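Technology & Making | Workshop Notes

The Robot That Wants to Go Around the Block

The thing on the bench has no name yet, which is a sore point. For two winters it has lived in the shared workshop on Lemieux Street in Gretonport, between the drill press and a freezer full of somebody's bait, and it has grown from a pile of scooter parts into a rover that can drive itself down a street at walking pace. More or less in a straight line, too!

Its builders are three members of the workshop who met over a broken belt sander. What they want is simple to say: a small machine that can carry groceries along the kind of back street where the asphalt is older than most of the people walking on it.
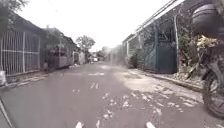

By Chantal Lapointe
2026-05-27

Streets like these are hard on a robot. Smooth pavement is easy, and so is dirt. The trouble comes when one turns into the other every few yards and the camera has to decide whether a pale patch is paint, dust or a hole.

"My first version was scared of everything," says Ekaette Okafor, who wrote the steering code at her kitchen table. "It stopped for shadows. It stopped for a leaf. I was so proud when it finally ran something over."

She now trains it on street views, 2000 of them so far, sorted by hand into road, curb and don't-go-there. The sorting is slow work, and she loves it (she'll happily talk about gravel through an entire lunch). Loose stone with a ragged edge gets its own label, and so does a raised curb with dusty ground behind it.

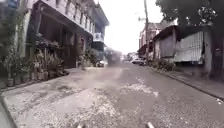 Murray Poirier looks after the hardware. The wheels came off a garden cart, the motors from a pair of mobility scooters, and the whole rover weighs 36 pounds without its battery. He has spent $420 on it, which he admits doesn't include the first motor controller. That one let out a smell that stayed in the workshop for a week.

The controller they use now is a secondhand Rorent board with one dead channel. Colton Lavoie, the youngest of the three, rewired around it and then built a bumper switch from a doorbell. Press it with a toe and everything stops. I tried it a dozen times, mostly because it's so satisfying.

The next job is small objects on an open road. A scrap of litter and a stone can look alike to a camera that rides low, and the rover should roll past one and steer around the other. Okafor has a folder for those, and it's getting fat. 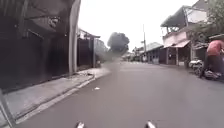
Gray asphalt, a long curb and one small piece of white litter in the lane.

After that comes a 400-yard run with a full load, all the way to the Ernard bakery and back. Poirier wants to carry eggs. Lavoie is holding out for flour until the suspension is finished, and the springs are still in the mail.

Filed under: Robots, Home Builds, Shared Workshops

36 shares | 7 comments

Contact us | Back to top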